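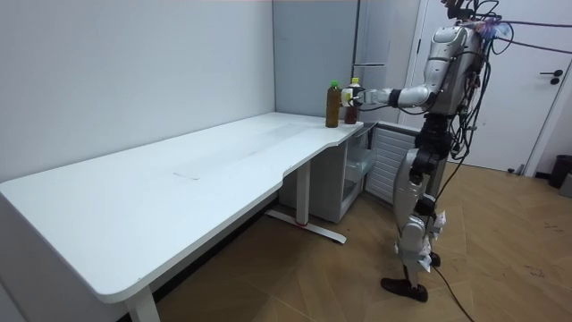 Thursday, late

I have finally cracked the vinegar! I'm writing this in bed with my hair still smelling like a pickle jar and I couldn't care less, because tonight I dipped a spoon in the crock by the water heater and it was sharp and bright and apple all the way down. Three batches I've thrown out since last fall. Three! The first one grew fuzz, the second one just sat there being old cider, and the third tasted the way nail polish remover smells. This one I could drink out of a glass (I did have a small one, with honey, and then another).

What I did differently, so I have it written down somewhere other than the back of the electric bill: I started from hard cider instead of trying to go straight from scraps and sugar water. Six bottles of the dry stuff from the Riviere market, the stall on the corner with the awning that's coming apart. Then a good big splash of live vinegar from Lorcan Foley, with a slippery piece of his mother in it. I should say vinegar mother, in case anyone reads this after I'm gone. Cloth over the top, rubber band, and then hands off. That last part was the hard one. On batch two I stirred it every time I walked past, and every time I stirred it the skin sank and had to start over. This time I put the crock where I'd have to move the ironing board to get at it, and I hate moving the ironing board.

12 weeks. I looked maybe once a week with the flashlight. For the first stretch there was nothing but a sort of dusty film and I was sure I'd killed it again, and then one evening there was this whole pale disk across the top, smooth as custard. I called Lorcan right then and held the phone over the crock as if he could smell it.

He came by after supper tonight for the official tasting and brought his own, of course. He's been at this so much longer than I have, and he's got a red wine vinegar that's been going in the same barrel since he lived out in Grostari, topped up with whatever's left at the bottom of people's bottles. It's wonderful. It's dark and a little bit like cherries, and we had it on boiled potatoes with salt and nothing else. Mine next to his is thin, I know that. It's young. But he went back for more of mine on the cabbage, and he isn't a polite man about food — he once told my sister her chutney tasted like a candle.

We argued for a good hour about whether to heat it before bottling. He never does. He says you've spent all that time getting something alive and then you go and cook it. I get that, and I'd feel the same about the big crock, but I want to give some away in June and I don't want my aunt opening a bottle to find a jellyfish in the neck of it. So we settled on half and half. One half gets warmed slowly and bottled for presents, and the other half goes in the cupboard as it is, to get better or get weird. I have nine clean bottles and need to find caps that aren't bare metal, because the acid ate right through the one I used for the test jar and left a black ring. Must remember that! The hardware place in Idinport used to have plastic ones in every color.

Also must remember to get the test strips. I can't use this for canning without knowing how strong it is, and even then Lorcan says stick with store vinegar for anything going on a shelf. Fine. Salad, beans, the pan after pork chops, a spoonful in the lentils right at the end. I'm already thinking about the pork chops.

Other things from today, before I fall asleep. The pear tree has real blossoms on it, on the low branch, the one I nearly cut. April has been so cold that I'd given up on it. If it sets any fruit at all I'm going to try perry in the fall and then pear vinegar after that, and Lorcan laughed at me for planning vinegar from a tree that's given me exactly one pear in its life (it was a very good pear). He says there's an old orchard up past Flalus where they let you pick up windfalls for next to nothing if you bring your own sacks. We're going to drive up in September. I'll need a second crock. I may need to give up on the idea of ever ironing.

I divided the mother before bed. It comes apart in layers, like wet leather, and I had it slithering all over my hands and laughing by myself at the sink. One piece went back in the crock with fresh cider, one went in a jar for Lorcan as a thank-you, and the smallest went in the leftover porter, just to see. He says malt takes forever and smells like a barn while it's going. I've put it on the back porch.

Window's open. Still smell like pickles. Going to have the cold potatoes for breakfast with a big spoonful on top, and call the hardware place when they open.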